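Teaching a robot arm to shelve books

Start with paperbacks. Grip near the lower edge, close slowly, and stop as soon as the cover quits sliding. 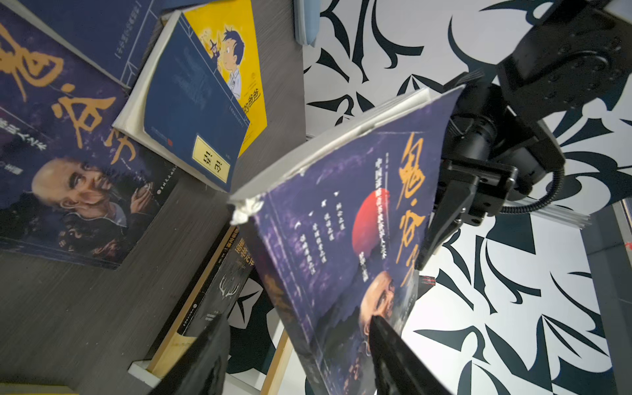
Keep your hand speed even on the controls. Jerky moves get copied along with the good ones. Record 100 clean runs before you train, and throw out any with a dropped book.

Change the starting layout every 5 runs. Use both arms if you have them.

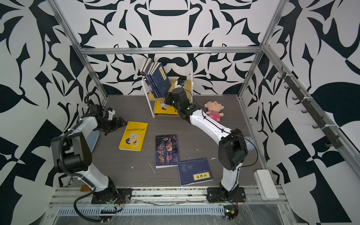

Hilkka Ikonen writes that she changes it every run and needs fewer recordings.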